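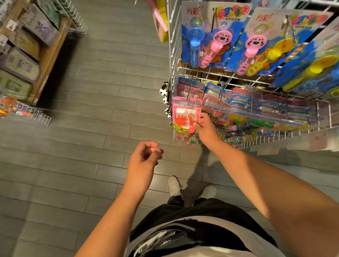
走访·实验室

Clurthorpe实验室参观记录：从人手的动作到货架前的机器人

十二月去了一趟Clurthorpe实验室，看他们做的货架取物研究。行程分两段，上午跟着采集的人去店里，下午回实验室看训练和实机测试。接待我的是Danuta Ziółkowski，她负责这个项目的数据部分，中文说得不错，只有讲到术语时换成英语。以下按当天的顺序写，中间插了一些我自己的理解，有不对的地方以他们日后发表的论文为准。

一、在店里

采集地点是一家卖日用品和玩具的店，店方同意他们在上午客人少的时段进来。采集员头上戴相机，镜头朝下偏前，两只手和手前面的货架都在视野里。人站在过道里，像平常买东西那样伸手去拿。一段录像从手抬起来开始，到东西离开挂钩或者篮子、再放回原处结束。

我看的这一段是玩具架。架子是铁丝的，上半部分挂大包装的泡泡棒，蓝底，印着“万彩”的标；下半部分是白色铁丝篮，里面一排一排塞着小吸塑包装的玩具。采集员右手捏的是一张粉色吸塑卡，卡里装着两只橙红色的粘粘手和一个粉色小球，卡还挂在金属挂钩上。左手半握着，停在身前。

左手不干活的录像也要留，这一点我问了。Danuta的回答是，单手任务里另一只手放在哪里，对后面的模型有用：如果训练数据里左手总是出画，模型到了双臂机器人上就不知道该让左臂待在什么位置，容易往货架上靠。他们早期剪掉过这类片段，后来又补了回来。

挂钩上的东西比我想的难处理。吸塑卡挂在一根伸出来的金属杆上，要先往外顺着杆滑，滑到头才能取下来，直接往下拽会把卡上的孔撕坏。人做这个动作不用想，手腕略微一抬就出来了。对机器人来说，抓住以后往哪个方向走、走多远、什么时候可以放心往下，都要从数据里学。卡片又薄又软，塑料泡壳反光，深度相机在这种表面上经常给不出可用的读数。所以他们选这类商品当主要任务，纸盒装的反倒放在次要位置。对面木架上就有盒装商品，采集员也录，录得少一些。

采集的规矩有几条，我抄在本子上：

每拿一次换一个起手位置，脚可以挪，不要每次都站同一块地砖。
不要刻意放慢。
拿错了不喊停，放回去接着录，错误片段另外打标签。
录到顾客的片段当场删。
离开前把货架理好。

第三条值得多说两句。拿错、拿滑、两张卡粘在一起出来，这些情况在以往的示范数据里都被当成废片。Madau方法把它们留下，作为纠正动作的来源。人手滑了以后会怎么补救，这类信息用遥操作很难录到，操作员握着手柄时通常会小心到几乎不出错，出了错也常常是重来一遍。

二、Madau是怎么做的

下午回到实验室，Danuta在白板上讲了一遍方法。我尽量用不绕的话转述。

机器人学抓取，通常的办法是让人遥控机器人做很多遍，把每一遍的图像和关节角度都存下来，再训练一个模型去模仿。这种数据质量高，和机器人的身体完全对得上，缺点是慢，而且得把机器人搬到现场。把一台双臂机器人推进一家营业中的店，光是过道宽度就过不去，更不要说店方愿不愿意。

用人的第一视角录像就便宜得多，一个人一顶相机就能进店。麻烦在于人手和夹爪长得不一样，录像里也没有力和关节的数据。Madau要解决的就是这两种数据怎么放在一起用。

第一步是从录像里估计手腕的位置和朝向，还有拇指和食指之间的张开程度。五根手指的完整姿态他们试过，最后没有采用，实机只有两指夹爪，多出来的信息对不上，反而把训练弄得不稳定。

第二步是对齐。人的头会动，走路时画面也在晃，所以所有轨迹都换算到抓取发生前一刻的相机坐标里，用相对位移来表示。这样，一个采集员在店里录的“向外滑再往下”，和机器人在实验室做的同一个动作，在数字上是接近的。

第三步是我觉得最有意思的。他们不要求模型分清哪一段来自人、哪一段来自机器人，只在视觉部分把手和夹爪所在的区域做了遮挡，随机遮，遮的面积也随机。模型被迫去看货架、挂钩和包装本身，减少了“看见皮肤就这样动、看见金属就那样动”的情况。我问遮挡会不会把关键的接触点也盖住，她说会，比例调高了以后抓取精度明显变差，目前的设置是试出来的，还没有一个说得清的理由。

最后用少量遥操作数据做微调，把动作的尺度和夹爪的开合校准到真机上。遥操作用的设备是Conneely，他们自己改装的一套主从手柄，从手一侧直接装在测试机器人上。我上手试了一下，手柄偏重，夹持的力反馈有一点延迟，夹一张卡片没有问题，夹第二张的时候我把它捏弯了。

三、结果

目前在玩具架任务上，训练用了900段人手录像，加36段遥操作示范。对照组只用那36段遥操作示范，其他设置相同。

实机测试在实验室里搭的货架上做，挂钩和铁丝篮都是从同类门店的供应商那里买来的，商品也是普通零售包装。测试里有训练时没有出现过的包装，也会改变挂钩上商品的疏密。

完整的成功率他们要等论文发表再公开，请我不要写数字。能写的是几点定性的结论，我在现场看到的情况和这些结论没有矛盾。

加了人手录像以后，改善最大的是脱钩这一段。对照组的模型抓得住卡片，但常常在还没滑到杆头时就往下走，卡片被拉住，夹爪打滑。混合训练的模型会先往外走，走得偶尔过头，但很少硬拽。

铁丝篮里取物的改善小一些。篮里的包装互相挤着，人会用手指拨开一条缝再捏，两指夹爪没有这个动作可用，录像里学来的部分派不上用场。这里的失败多数是一次夹出两张。

纠正动作有一些效果。我看的测试里，有一次夹爪碰歪了卡片，卡片在挂钩上来回摆，机器人停下来，退开一点，等它摆得小了再伸过去。Danuta说这种停顿来自那些打了错误标签的片段，对照组里没见过。她也补了一句，他们还没有做过单独去掉错误片段的对照，所以现在只能算推测。

反光的问题没有解决。实验室的灯可以调，测试时用的是漫射光，店里的顶灯直接打在泡壳上，条件要差得多。换成接近店里的灯光以后，抓取点的偏移肉眼就能看出来。下一阶段的采集计划里有一项，是同一个货架在不同时段重复录。

四、数据整理室

参观的最后去看了数据怎么处理。录像传回来以后先过一遍隐私检查，人脸、手机屏幕和收银台区域都要处理，处理完才能进入标注。标注员写的内容很简单：拿的是什么，从哪里拿的，哪只手，结果如何。大部分时间花在确定起止点上，手什么时候算“开始伸”，不同的人判断不一样。他们的做法是两个人各标一遍，差得多的再拿出来讨论。

整理好的数据集叫Zalcombe，目前只在实验室内部和合作方之间使用。公开与否要看和店方签的协议，商品包装上的图案牵涉到授权，每一家的态度不同。Danuta个人希望先放出手部轨迹，图像部分以后再说。我觉得没有图像的轨迹用处有限，当面也这样讲了，她表示理解，但眼下能谈下来的就是这些。

标注界面旁边的墙上贴着一张失败类型的表，手写的，改过很多次。表里有一栏叫“别的东西一起动了”，指的是取一件商品时碰到旁边的商品。玩具架上包装挂得密，这一栏的条目最多。人录的时候也会碰到，只是人手碰到了会自己让开，机器人目前没有触觉，碰到了并不知道。

五、几点记录

想去参观的同行可以注意下面几件事。

门店采集一般不接待外人，我这次是提前和店方打过招呼的，过道窄，多站一个人就会影响采集。实验室部分可以预约，下午比较合适，上午机器人通常在做标定。

现场可以提问，但测试进行时不要站在货架侧面，相机会拍到人，那一轮就得作废。我犯了这个错误，耽误了他们一轮测试。

相机可以试戴。前后重量分布得还可以，戴久了额头会有压痕。视野比预想的低，平视时几乎拍不到货架的上层，能看到的是手、身前和脚下的地面，想录高处的挂钩就得把头抬起来。采集员说习惯以后会不自觉地用头去对准要拿的东西，这对数据是好事，对脖子不太好，他们现在每录一阵就换人。

Madau的代码还在整理。我走之前问了能不能用在冷柜和药房的货架上，Danuta说冷柜已经有合作方来问，柜门要先打开，动作变长，现有的片段长度可能不够用，得重新录一批。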